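FOR IMMEDIATE RELEASE
Mar 3, 2024

Danell launches Ovano, a pink plate for one piece of fruit and not much else

Small plate. Raised rim, flat middle, one colour. Danell is today announcing Ovano, the first piece in its new Bite tableware range, on sale in May through Ciltuseck shops and by post.

Plate and apple, on the white table at the Danell workroom:
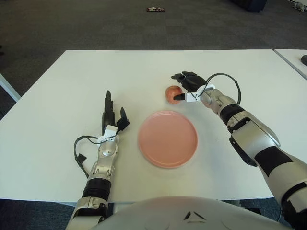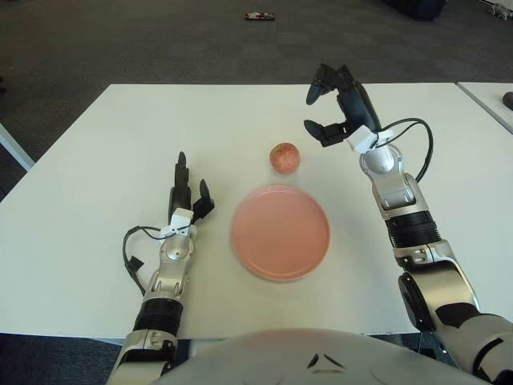 Kęstutis Mägi has been eating off an early Ovano all winter and reports that it is the only plate in the house that gets used for the afternoon apple, the big ones being too much bother to wash for a few slices. The core stays put, he says, and so does the juice, though he would have liked it in green as well.

Green is not planned. Pink only for the first run, which is 300 plates. If they go quickly there will be a second run, same colour, possibly a second size, no promises on that yet.

Why a plate for fruit? Sarmīte Butkienė, who drew it, kept seeing the same thing at home and at work: apple cut up on a bit of kitchen roll, or on the lid of something, or straight on the table. Dinner plate too big, saucer too small and the cup well in the middle gets in the way. So, a flat base right across. Rim high enough to stop a grape. That was the whole of the brief and it stayed pinned to the wall until the end.

Getting the rim right took 13 versions. The early ones were too steep and a knife caught on them. A couple in the middle were so low they might as well have been a tile. The one going on sale is shallow, just turned up at the edge, and you can pick it up one-handed off a flat surface with out chasing it.

The colour was easier. Butkienė wanted something that made fruit look good, red apples especially, and plain white was ruled out early on because most people already own a cupboard full of it. The soft pink was the second one tried. It also shows up nicely on a pale table, handy if you are the sort of person who leaves plates about.

"We had a yellow sample too and everything looked ill on it," said Butkienė. "Bananas were fine. Bananas vanished, more or less."

What is in the Bite range

Ovano is the first of four pieces. The other three follow later in the year: a small bowl for berries, a lidded pot for peelings and a board that fits under the plate. Names to come. All are meant to sit together on a desk or a corner of the kitchen table and to stack when they are put away.

Looking after it

Wash as you would any other plate. Full care notes are in the box, on one card, in large type, after complaints about the last lot of leaflets (sorry). Boxes are plain card with a paper band, no plastic window. Plates can be bought singly or in threes.

Where to see it

Ciltuseck will have plates out on open tables in its shops from the first week of sale, not behind glass, and customers are welcome to pick them up. There will be fruit. Milan Vandenberghe is looking after the shop displays and would like to hear from any branch that has not had its delivery form, there are a few still missing.

"It is a plate, people know what to do with it," said Vandenberghe. "We are putting an apple next to it and leaving it at that."

Postal orders open the same day. Anyone who signed up to the Danell list before today gets first go, everyone else after that. One order per household for the first run please, we will be checking adresses.

Samples and contacts

Loan plates for magazines and food writers: ask Bảo Bùi at the Danell press desk. Say how long you need it and whether you want one or three. Please send them back in the same box.

Trade orders and shop questions: Urmas Mets, Danell sales.

Prices will be sent out with the trade list. Cut-out pictures on a plain background are being done now and will follow seperately.

ENDS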